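Home - Topics - Ask - Tidying & Storage - Sign in

Clearing a desk into one box - how do you decide what goes in?

Reading time: 3 minutes

Tsehay Derese

We have one room that does for work, homework and play. There is a desk, a white bookshelf with wooden shelves next to it, and a pink mat on the floor. Everything small ends up on the desk, and when I can't find a space to write I move it all to the floor, and a week later it is back again.

I got hold of a cardboard box, yellow outside and brown inside, and started putting things in it. The trouble is I have no system. I put in the packing tape because it was near me. Then a small bottle. Then I stopped, because I could see I was just making a box of rubbish that I would have to go through again in August when my sister comes to stay and needs the desk.

What I would like to know:

Should the box be for things to keep near the desk, or for things leaving the room?
What do I do with magazines? I have a tall pile and I don't read them, but my husband says he does.
Is it worth moving the chess set? It gets used, but it is always in the way.

I am not buying furniture. I looked at a drawer unit in Ferrand and it was too wide for the gap. The books are staying where they are.
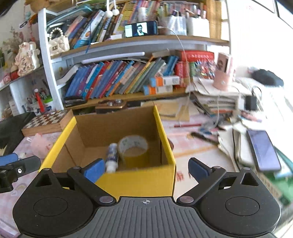
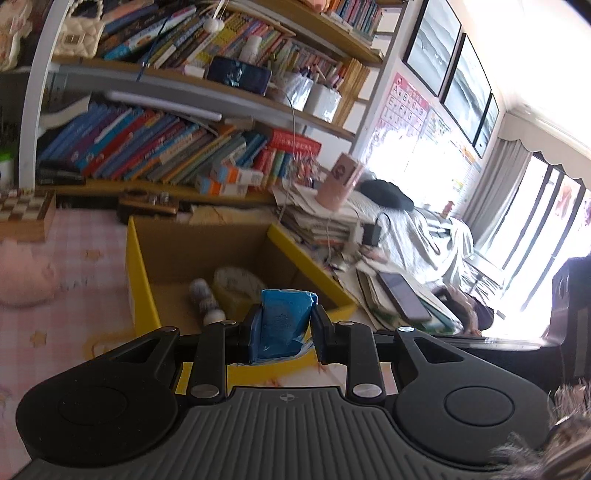

The yellow box, partly filled: on the desk in the first, on the floor in the second.

Bronwyn Merrick

I would say the box is for things leaving the desk, and leave it at that. Whether they leave the room is a separate job and you can do it another time. When I tried to do both at once I spent an evening holding a stapler.

The way I do ours, start to finish:

Put the box on the floor, not on the desk. In your first picture it is taking up the very space you are trying to clear. The second one is better.

Take one side of the desk only. I would do the right-hand side, where the phone is on the papers. Pens and pencils go straight into the white cup on the shelf, which already has some in it. The pen and the red pencil would take ten seconds.

Cups go to the kitchen. There is a pink one on top of your magazines and I can tell you from experience how that ends.

Chargers and cables get a place of their own. I use an old envelope, one for each, with the name of the thing written on it. It looks daft but I have not lost one since. You have a black charger with a white cable in a tangle by the magazines, so I would start there.

Then see what is left. Anything you haven't an answer for within 5 seconds goes in the box. Write the month on the flap. If you have not opened it by the time your sister comes, you can look through it with her or give the lot away.

On the magazines, ask your husband to choose 3 and recycle the rest. When we finally did ours there were 126 of them, and the ones he wanted to keep were all from the same year.

Jalen Thibodeaux

just get a bigger box

Kiros Assefa

Agree with most of what Bronwyn says, but I would not put the tape in with everything else. You will want it to close the box, and then it will be inside the box. Same for scissors. Keep them on the shelf until you have finished.

About the chess set. I would leave it out if people play. Ours lives flat at the bottom of the bookcase, against the base, and the children can reach it from the mat. Yours looks to be in much the same spot in the second picture - if that works, I would call that its place and stop moving it back to the desk.

The small glass jars on the wooden tray are fine as they are. Trays are good, they stop things spreading. The flat piece of cardboard behind the box can go out with the recycling unless you are saving it for something.

One more thing, your lower shelf of books is leaning to the right. A bookend would give you back a bit of space at the end for the little boxes. I got a pair of metal ones from Oltent and they have been good, though any heavy object will do the job.

1,238 views

Contact us - Copyright Grirberg Community Help - Back to top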